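4. 채소 칸 채우기 (모형 채소용)

선반 조립(3장) 끝난 다음에 할 것. 나사 덜 조인 상태에서 채소부터 올리지 마세요. Hemach 진열대는 칸막이가 나중에 안 들어갑니다.

시작 전 확인
- 칸막이 전부 바닥까지 눌러 끼웠는지
- 상단 선반 나무판이 검정 프레임에 제대로 걸렸는지
- 모형 상자 라벨. Sotby 상자는 잎채소, Nseir 상자는 열매채소. 섞여 오는 경우 있음, 열어보고 분류부터

1) 칸 바닥 마른 천으로 한번 닦기. 물걸레 금지. 나무 바닥이라 얼룩 남음.

2) 맨 왼쪽 칸부터. 대파 묶음을 뒤쪽 가장자리에 붙여서 눕힘. 흰 뿌리쪽이 왼쪽, 초록 잎은 오른쪽. 잎 끝 몇 가닥은 위로 서도 괜찮음, 억지로 누르지 말것. 심이 꺾입니다.

3) 대파 앞에 배추. 세운 것, 눕힌 것 섞어서. 전부 똑바로 세우면 가짜 티가 많이 나요. 칸막이 옆에 하나 세워두면 나머지가 덜 굴러감.

주의: 배추는 노란 잎부분 잡고 들지 말 것. 주름진 끝이 잘 찢어짐. 흰 밑동 쪽을 잡으세요. 찢어진 건 본드 붙이지 말고 교체 신청 (품번 245).

4) 둘째 칸은 여주. 가로로 눕혀서 뒤에서 앞으로 줄 맞춰 쌓기. 긴 것이 남으면 오른쪽 칸막이에 비스듬히 기대 놓으면 됨. 표면 돌기에 먼지가 잘 끼니까 넣기 전에 마른 솔로 털어주세요.

5) 셋째 칸 오이. 여기는 줄 안맞춰도 됩니다. 뒤쪽으로 수북하게, 방향 제각각. 몇 개는 끝이 위로 가게.

왼쪽부터 대파와 배추, 여주, 오이 순서. 옆 칸으로 넘어간 것 없는지 보고 다음으로 넘어가세요.
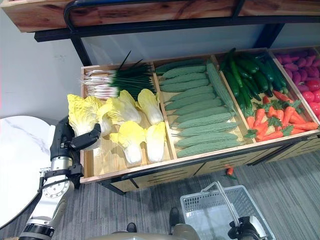 4-1. 채운 뒤 점검

1) 앞쪽에 서서 칸막이가 기울었는지 확인. 기울었으면 그 칸 채소를 다 빼고 다시 끼움. 채운채로 밀면 홈이 깨집니다.

2) 배추 사이로 바닥이 조금 보이는 건 정상. 빈틈 메운다고 더 넣지 마세요. 꺼낼 때 옆에 것까지 딸려 나와요.

3) 진열대 흔들림 확인. 앞뒤로 살짝 밀어보고, 삐걱거리면 3장 6번 단계로 돌아가서 프레임 볼트 다시 조이기.

참고: 상단 선반에 상자 올려두지 말 것. 가격표, 안내판 정도만.

참고: 직사광선 드는 창가는 피하기. 오이는 색이 빨리 바램. 여주는 그나마 좀 버팀.

4-2. 자주 나오는 문제

여주가 자꾸 앞으로 쏟아짐
너무 높게 쌓은 것. 맨 윗줄을 걷어내고 다시. 앞줄은 뒷줄보다 낮아야 합니다.

대파가 앞으로 굴러나옴
묶음 끈이 풀린 경우가 많음. 다시 묶고 뒤쪽 벽에 바짝. 그래도 구르면 미끄럼 방지 패드 2장 깔기, 부속 봉투에 들어 있슴.

칸 폭이 안 맞음
Rakcombe 구형 칸막이가 섞인 것. 신형은 한쪽에 홈이 있습니다. 구형은 빼서 따로 보관.

남은 모형은 상자에 도로 넣고 라벨이 보이게 세워서 보관. 눕혀 쌓으면 배추 눌림. 5장 가격표 꽂기로.

(개정 4/5/21)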